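How to Buy a Robot Without Going Broke

Suppose your school has decided it wants a robot. Suppose it wants one that can sort snacks, because that is the sort of thing people want once they start wanting robots. Somebody now has to work out what to buy, and that somebody could be you. Congratulations. You are in charge of the budget.

A budget is a plan for money. You write down what you have, then what you need, and then you make a sad face and cross things off.

Let's say you have 897 dollars. A beginner's arm from the Brurkus catalog costs 873 dollars. Hooray! You can afford it, with 24 dollars left over for cake.

Put down the cake. You have bought an arm. An arm with no hand is a very expensive way to point at things.

What else is on the list?

The hand. Robot people call it a gripper. Most beginners pick one with two fingers, which sounds stingy until you try picking up a candy wrapper with your thumb and one finger and find you can do it fine. Grippers are often sold separately, like the batteries for every toy you ever got.

The eyes. A small camera near the hand lets the robot look at what it is reaching for. It sees a lot of its own fingers. You would too, if your eyes were on your wrist.

The rails and brackets. A robot arm that isn't held down will move itself instead of the snack. Metal rails cost less than the arm, and everyone forgets them.

The cables. You will need more than you think, and one will be too short.

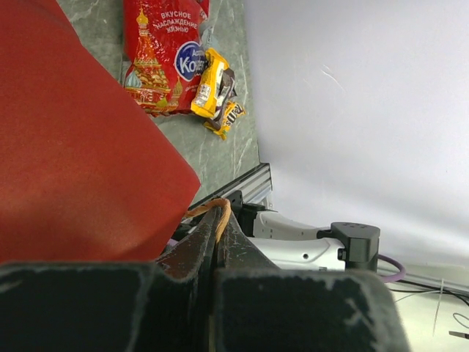

Then there is the stuff to practice on. Wrappers are a smart choice for a small budget. They are light, they come in lots of colors, and they crumple differently every time, so the robot can't just learn one shape and go to sleep. A plastic bag is also hard to break. Do not practice on your grandmother's teacups, however cheap they seem to you.

Lauri Laaksonen plans equipment for the Skevarby robot club, and he makes every new member do the same sum. Take the price of the arm. Write it down. Now write down everything the arm needs before it can do one useful thing. The second list is always longer, and Lauri enjoys watching people's faces.

His other rule is about spare parts. Gripper fingers rub against tables and get scuffed. Scuffs are no trouble, but a cracked finger stops the whole show, so the club keeps a spare pair in a drawer. It also keeps 10 spare screws in there. It used to be 16. Screws wander.
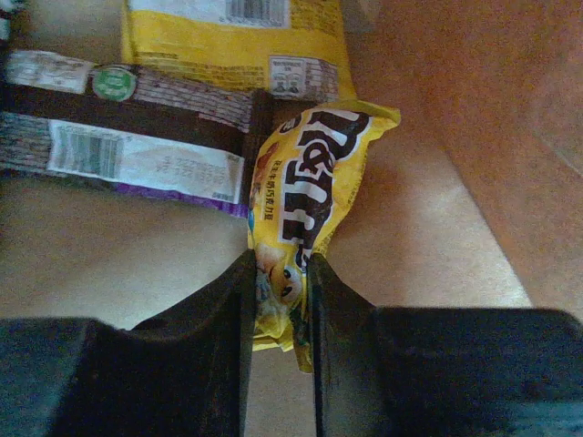
Two fingers, one candy bag: the gripper pinches the bag near the bottom.

So what do you do with your 897 dollars? You have three choices.

You could wait and save. This is the sensible one, and it is as much fun as it sounds.

You could buy used. Arvo Sjöberg, who runs the repair bench at Dretlow, says to ask two questions before paying for a used arm: does every joint move, and can you still buy parts for it? If the seller starts talking about the nice color, go home.

Or you could share. Two schools can split the cost of one arm and take turns. Write down whose turn it is before the arm arrives. Afterward is too late, as the two halves of the Mtshali Science Club found out in October.

Try it yourself: pick a job for a robot, such as putting away socks. List every single thing you would have to buy. Then show your list to a grown-up and ask what you forgot. Grown-ups love this question. Bring a chair.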